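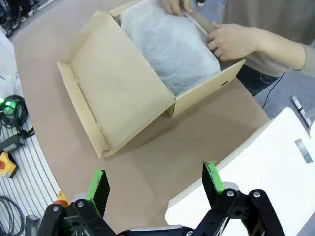

My good leather shoes spend most of the year in the cupboard under the stairs and I've never been sure I'm putting them away properly. I only get them out for weddings and the odd work do, so they might sit there from October right through to April. The boxes are the plain cardboard sort with a hinged lid and a little oval hand hole in the side, and they've got that soft white foamy sheet stuffed in that fills nearly the whole inside. Do I leave the sheet in and put the shoes back under it, or is it only meant for the post? My sister says bin it, my mum says never throw away packing, so I'm no further on! The other thing is the buckles. I had a black pair from Visska a few years back and when I got them out one toe had a scratch right across it, exactly buckle shaped. I don't want to do that again. Cupboard is dry but a bit stuffy, if that matters.

Posted by bootcupboard, Sketeck Home Help

mrs_tidy_up

Keep the sheet! Or swap it for tissue if you fancy, I bought a pack of 500 sheets from Merker ages ago and I'll still be using it when I'm ninety. What I do is lay one shoe in on its side, fold a bit of the sheet over it, then put the second one in the other way round so the toe sits by the first one's heel. Any buckle wants covering before the other shoe goes anywhere near it, and I'd do the strap up first as well so it isn't flapping about. Don't cram them. If you have to lean on the lid to shut it, get a bigger box.

Give them a wipe and a bit of polish before they go in, then leave them out overnight. I've been lazy about this and regretted it (white marks all over my navy courts, took me a whole evening).

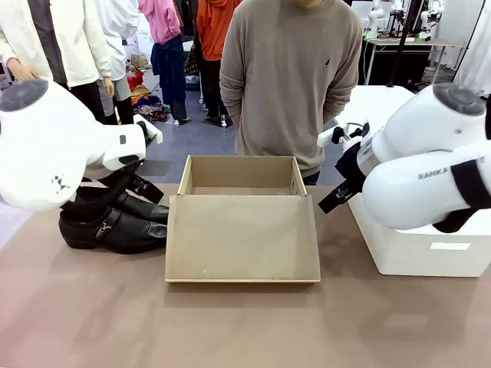
Black dress shoes with a buckle strap, next to an open shoebox.

I like to put the box flat on the table with the lid folded right out in front before I start, then I've got both hands for the wrapping. Doing it on your knees in the hall is how things get dropped. Write what's in there on the end of the box too, you'll thank yourself.

gareth_sole

just chuck em in a carrier bag mate, mine have been in one for years and they're fine

oldpolish

Please don't use a carrier bag, leather needs a bit of air. A cardboard box is grand. I'd add shoe trees if you've got the money, mine are Grajales and they were dear but the toes have kept their shape. Scrunched-up plain paper does nearly as well. Not newspaper with pale linings, mind, the ink comes off.

With the foamy stuff I'd lay it loosely between the shoes and leave it at that. Keep the lid down to stop the dust.
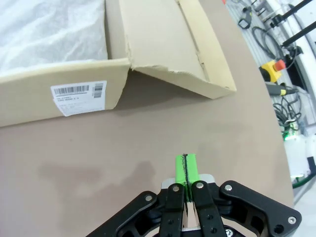

How often should leather shoes come out of their boxes?

Every couple of months is plenty. Leave them out for an afternoon, give them a quick brush and put them back.

Last updated: April

Search help topics Go

Contact us | Copyright Sketeck | Back to top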